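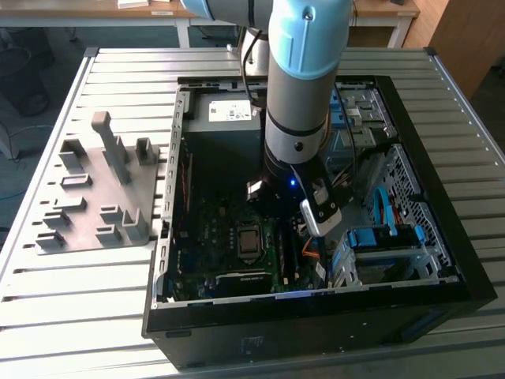
How much should you set aside beyond the price of the arm itself? In our case it came to roughly 35 percent of the total, and I would plan on that again.

We are a small refurbishing shop in Plavthorpe and we take in old desktop towers. I spent most of February on the budget for one robot cell, and I want to write down where the money went while I still remember it.

The arm was the easy part. We had quotes from Norkis and Girnura, and they were close enough that delivery time decided it. Norkis could ship in five weeks.

The table cost more than I had allowed. I priced a plain bench first, then went with slotted aluminum so we can move things and bolt them down again.

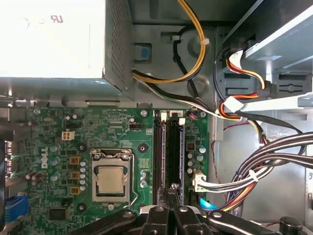
Grippers and cameras

I put down one line for "gripper" and that was a mistake. Fingers, brackets, cables and a wrist camera are all separate items. Budget for two sets of fingers at least. Memory modules and CPU sockets don't leave much room to work in, and a bent finger stops everything. 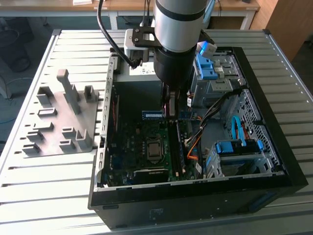
Shipping is the other one I got wrong. Lò was cheaper on small parts, but 47 dollars a box adds up when you order a bracket at a time. I now keep a list and order once a month.

Fixtures we print ourselves. Filament is cheap - the hours are not, so put the hours in the budget too. 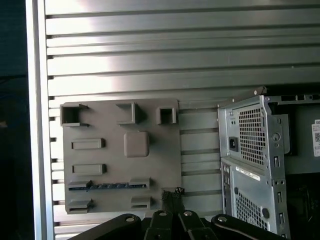
What I would still like to buy

A second wrist camera as a spare. Better lights over the table. More printer time, or a second printer if the price drops by fall.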